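Pesquisar no site Digite sua busca

Clalden abre inscrições para oficina gratuita de arrumação de cozinhas

30 de março de 2023 – A Clalden abre hoje as inscrições para uma oficina doméstica dedicada a um assunto que anima qualquer cozinha pequena: onde guardar as garrafas de água! São 36 vagas por turma, em 2 turmas, no espaço Drikell.

A primeira parte trata do armário de parede. Os participantes aprendem a separar as garrafas cheias das vazias, a reservar um compartimento só para elas e a deixar as panelas em outra prateleira, fáceis de pegar.
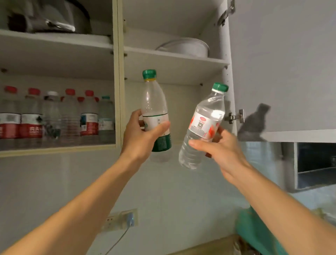 O programa foi montado por Rodrigo Collado, que coordena as oficinas da casa desde outubro. "A gente começa por uma única porta do armário, e o pessoal sai querendo abrir todas as outras", conta ele, entusiasmado. Cada inscrito recebe o caderno Heydari, com espaço para desenhar os próprios armários e anotar as medidas.

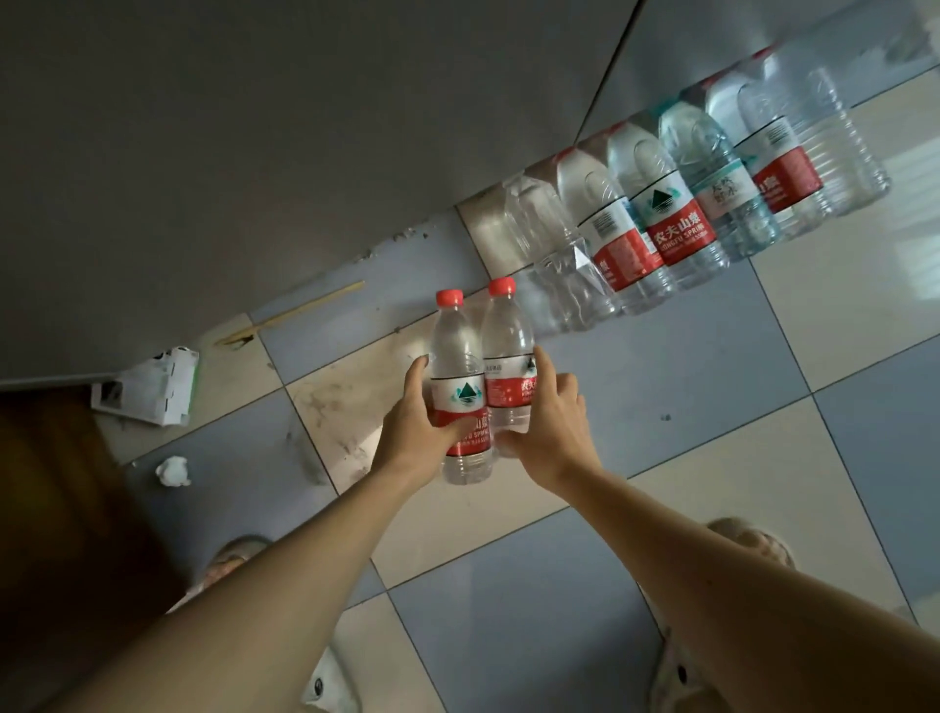
A segunda parte desce para o chão – e costuma ser a mais movimentada. Antes de guardar qualquer coisa, o grupo põe tudo à vista e separa por tamanho. As garrafinhas de tampa vermelha ficam em pé, lado a lado no piso, e as maiores vão em fila junto à parede. Só depois se decide o que volta para o armário.

A edição anterior, no bairro Grarkovska, reuniu cerca de 200 moradores, e a equipe está muito feliz em repetir a dose. As inscrições são feitas na recepção do Drikell, até o preenchimento das vagas.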